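Part 3 - Getting your old posts into Kimstead

Right, you've got Kimstead installed and you can log in. Now for the bit I put off for weeks, which is moving the old stuff over. I came from Almont with 3,000 notes and posts going back years, so if yours is a smaller pile you'll be through this before your tea goes cold.

Before you start

You'll need your Almont export file (the one ending in .zip, don't unpack it) and 15 minutes when you won't want to use the site. Kimstead locks editing while it imports.

Caution: take a backup first. I skipped this on my first go and ended up with every post in there twice - all 3,000 of them, with duplicate comments as well. Kuldeep Dixit very kindly wrote me a script to clear it up, but I wouldn't count on him having the patience to do it again!

Importing

1. Go to Settings, then Import, and pick Almont from the list. If it isn't there you're on version 3 or older, so update to version 4 and come back.

2. Choose your .zip file and press Check. This only reads the file, it doesn't change anything yet.

3. Look through the warnings. Yellow ones are nearly always odd quote marks or accents and can be left alone. Red ones mean a post has no date, and you'll need to type one in.

4. Under Web addresses, tick Keep old links. Please do tick this one (I love being able to click a link from years back and have it still work).

5. Press Import and leave the tab open. The bar sits at the halfway point for ages, so don't refresh it. 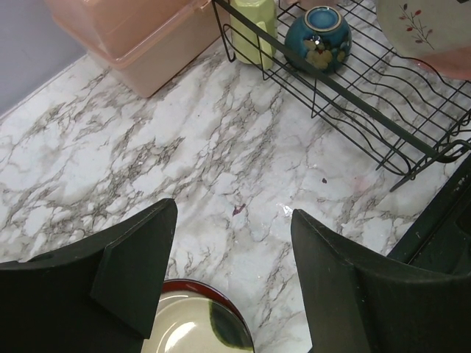
6. When you see Finished, open your oldest post and your newest one and check that the headings and line breaks came through.

Note: footnotes arrive as plain numbers in brackets. Minoru Mizuno is working on a fix, and I'll change this page when it's out.

Last updated 10/4/21. Drafts and private notes are in Part 4.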